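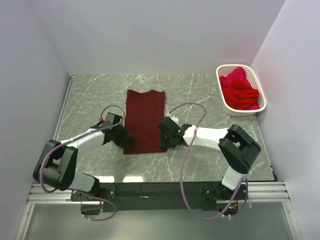

Folding the small cloths again

In the March letter I promised to write something for the people who asked about cloths. Many of you wrote after the piece on bed sheets, and most of the letters had the same complaint. The big things are easy to fold nicely, but the small ones make a mess in every drawer. So this month it is only about the small ones: napkins, tea towels, the cloths for the glasses, and the dark red one which I use for nearly everything.

I learned to fold from my aunt, who did laundry for a guesthouse and had 50 napkins to do before breakfast. She did not like corners. She said that if you look only at the corners, you forget the middle, and the middle is where the wrinkles stay. I still think of this every time. Before the first fold, put the cloth down on a hard table and push from the center to the sides with the flat hand. Do it 2 times, once in each direction. A bed or a sofa is too soft for this work, and the fabric will slide back to the place it came from.

A cloth that has been washed many times is not a true rectangle anymore. One edge becomes wavy and another stays straight. I used to pull the wavy edge until it looked correct, but it made the next fold worse. Now I choose the straightest edge and put it near to me. Everything is measured from this one. The far edge comes down to meet it, and if the far edge is uneven, I let it lie a little shorter, on the inside, where it does not disturb the stack.

After the first fold, stop and smooth again. Then fold from the side, left to right or right to left, it is the same. For napkins I stop there. For tea towels I make one more fold, so that they can stand on the short side in a basket. Dark colors show lint very much, so I shake them outside first.
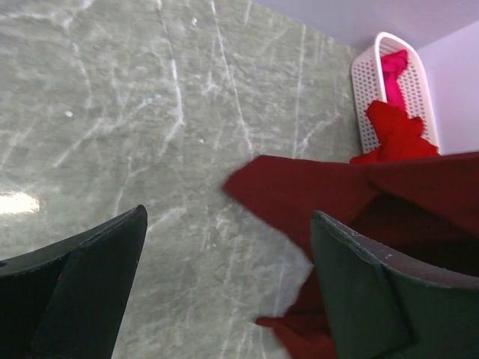
The dark red cloth and the white basket.

Some words about baskets. I prefer plastic with holes, because the air can pass through and you see from outside when it becomes too full. Wicker is more beautiful, but it catches the threads of thin fabric, and I have lost one good napkin from Bandari in this way. Put the basket next to the place where you fold, not on a chair behind you. If you must turn around each time, the pile will fall over before it arrives.

Ridwan Nugroho wrote to ask if a stone-look table is too slippery for folding. I think it depends on the cloth. Cotton stays well where you put it. Something smooth, like a lining fabric, will move with every touch, and then I put a thin towel under it. He also asked how high the stack can be. I do not go higher than my hand is wide — after that the lowest cloths get a hard line which you must iron away.

For the drawer itself, I keep the folded side up. You can then take one cloth without opening its neighbor. The old ones with stains go in the front, as they are used every day, and the good ones stay at the back until there are guests.

Next month I will write about aprons, and what to do with the strings. If you have a good method for the strings, please send it to me before then, with a drawing if you can.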